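Site de Drurkwood — Atelier conditionnement, ligne Trenum
Fiche de contrôle sécurité avec commentaires, tournée de février
Rempli par : Seung-woo Kwak, référent sécurité du poste 3
Copie : Gowda (maintenance), affichage salle de pause

1. Arrêts d'urgence
Côté opérateur : conforme.
Côté allée : conforme, mais accessible seulement aux personnes qui acceptent d'enjamber le bac à chutes. Déplacer le bac. Déjà demandé en tournée précédente, par moi, sur la même ligne de la même fiche.

2. Barrière immatérielle
Testée à 6 h, avant la prise de poste. Conforme.
Commentaire : l'équipe du matin a pris l'habitude de la couper avec le coude pour gagner une pause. Le compteur affiche 15 coupures sur la période. Je ne cherche pas de coupable, je constate que le bras prend plus de pauses que nous.

3. Formation au redémarrage après défaut
Non conforme. Deux personnes habilitées par équipe au lieu de trois. Quand l'une est en congé et l'autre au téléphone avec Gowda, toute la ligne apprend la patience.

4. Plan de travail et objets en attente
Surface lisse et claire, conforme. Vérifier qu'aucun objet cylindrique n'est laissé près du bord : un cylindre couché roule, et la cellule ne court pas après.

5. Prise de l'objet par la pince
Contrôler la tenue, la position des doigts et l'état de la pièce saisie. Toute déformation visible est à noter, même si elle ne gêne pas la prise.
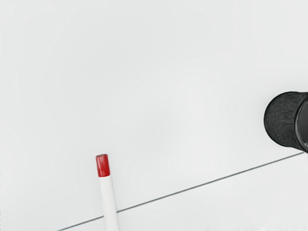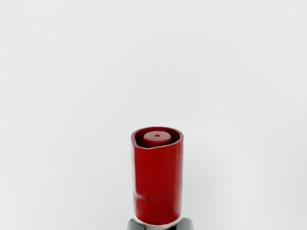
6. Effort de serrage
Réglage relevé identique à celui de la fiche Cumadach. Conforme.
Commentaire : avant, c'était Cumadach qui venait faire le réglage. Maintenant c'est nous, avec un classeur de 100 pages dont l'index renvoie à un autre classeur. Je demande officiellement l'autre classeur.

7. Postures et gestes répétitifs
Amélioration nette. Les 4000 prises par poste ne passent plus par nos poignets, et les plaintes à l'épaule ont cessé chez les anciens. En revanche, surveiller une pince debout pendant des heures fatigue le dos et le moral. Prévoir un siège assis-debout et une rotation toutes les deux heures. La chaise de bureau récupérée à l'étage n'est pas un siège assis-debout, même réglée au maximum.

8. Bruit
Conforme. On s'entend de nouveau parler, ce qui a rouvert plusieurs désaccords anciens au sujet de la radio.

9. Registre des défauts
Tenu à jour jusqu'au défaut 1664, puis plus rien pendant une semaine. Soit la cellule est devenue parfaite, soit le stylo a disparu. J'ai remis un stylo, avec une ficelle.

10. Consignes affichées
Partiellement conforme. La consigne Trenum est traduite, sauf la phrase en gras. Traduction à fournir avant la prochaine tournée.

11. Information du personnel
À compléter. La réunion sur les nouveaux postes a duré un quart d'heure, questions comprises, et il restait des questions. Trois collègues veulent savoir si « pilote de cellule » est un métier, et si ça se voit sur la fiche de paie. Je transmets tel quel.

Avis général : exploitation autorisée sous réserve des points 1, 3, 10 et 11.
Prochain contrôle : à fixer avec Gowda, dès que quelqu'un aura déplacé le bac.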